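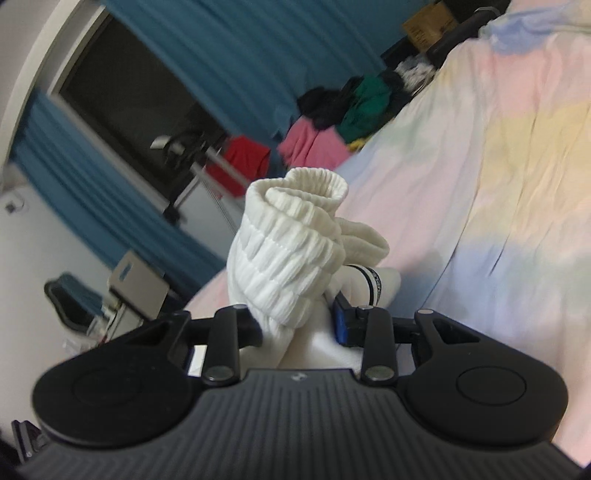
Como dobrar roupa branca com elástico grosso sem virar uma bola?

fleltton - 26 de fevereiro de 2020

Oi gente, socorro rápido. Dobro a roupa em cima da cama e tudo vai bem até chegar nas peças com elástico franzido na cintura. O elástico enrola, a pilha cai, começo de novo. Já tentei dobrar em 2 e depois em 2 outra vez, fica um calombo no meio. Passar a ferro não quero - tenho medo de estragar o elástico. Alguem tem um jeito que funcione numa gaveta rasa?

reddy_casa

Não passa ferro no elástico não. Estica a cintura com as duas mãos, segura uns segundos e solta, ela assenta melhor. Depois deita a peça na cama com o elástico pra cima, alisa o pano de dentro pra fora, dobra as laterais pro meio e enrola começando pela barra, de baixo pra cima. O elástico fica por último e abraça o rolinho. Na gaveta vai em pé, um do lado do outro. Calça de pijama mesma coisa, só dobra uma perna sobre a outra antes. Se for peça com listra preta, guarda só bem seca, a minha manchou o branco em junho e nunca mais saiu.

pilthorpe

eu jogo tudo na gaveta e fecho rapido kkk

sterkley

O rolinho funciona mas na minha gaveta abre tudo. Faço assim: elástico dobrado pra dentro, uns dois dedos, aí dobro o resto em três e enfio a ponta dentro da cintura, vira um pacotinho. Não solta nem jogando na mala. Se o elástico já tá frouxo nao adianta - troca, em armarinho é barato. E lençol liso embaixo atrapalha, escorrega tudo, na mesa é mais facil.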